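Noviembre
Por la redacción de Primville

Kit de dedos Lunham para pinza de dos mordazas: reseña tras 900 ciclos

El kit llega en una caja plana, con los dedos envueltos uno a uno como si fueran bombones y los tornillos todos juntos en una bolsita que se abre sola dentro del paquete. Cuesta 39 euros. El juego anterior, de Stodalbridge, costaba 34 y traía llave; Lunham supone que en casa de uno sobran las llaves, y en la mía, por desgracia, acierta.

El montaje me llevó casi 39 minutos, buena parte de ellos con la cabeza metida debajo del brazo. Las instrucciones piden apretar en cruz una pieza que solo tiene 2 tornillos. Hice lo que pude. Después hay que poner a cero la apertura, y ahí el kit mejora mucho: la galga incluida encaja a la primera y la holgura lateral desaparece.

Menos gracia tiene el mantenimiento. El manual recomienda limpiar las puntas con alcohol cada turno - el paño no viene - y repasar el apriete cada semana. Me salté una revisión y un dedo empezó a cerrar torcido, con mucha dignidad, hasta que tiró una pieza al suelo.
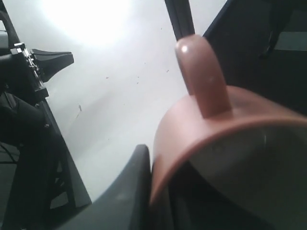
El agarre es lo que de verdad se paga. Los dedos Stodalbridge eran rectos y duros, estupendos para cajas y para poco más. Con los Lunham, la punta redondeada se arrima a la pared de una taza de color terracota rosado justo por debajo del borde, y el contacto queda en una línea estrecha. Para cerámica sigo bajando la fuerza a mano, porque el valor de fábrica parece pensado para partir nueces.

Compraré otro juego para la celda del fondo. La llave la pongo yo.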